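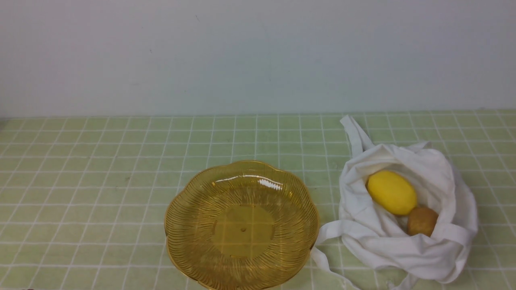

Rules come last in most workshops, according to Poduval, and they ought to come first. I'd been in the door two minutes and was already being told off, very nicely, for leaning on the table!

Home | News | Features | Contact

Monday, by our features writer

I'd gone to Mimside to ask about the house rules for robots that handle shopping (there are 78 of them, I've read the lot). "Start with the fingers nearly shut near cloth," I was told. "Straps catch. An open hand finds every loop going."
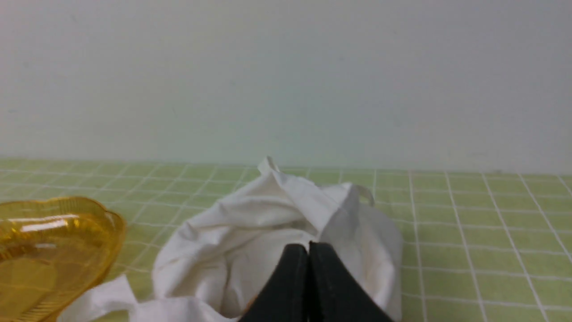
Gripper fingers at the cloth, bowl to the left.

And who checks? "Two of us sign before any change in speed. One signature and it stays slow." I asked if that ever got boring – big laugh – and heard that Vellthorpe wants the same rule on its own benches by January. I had more questions about fruit, but the kettle had gone on.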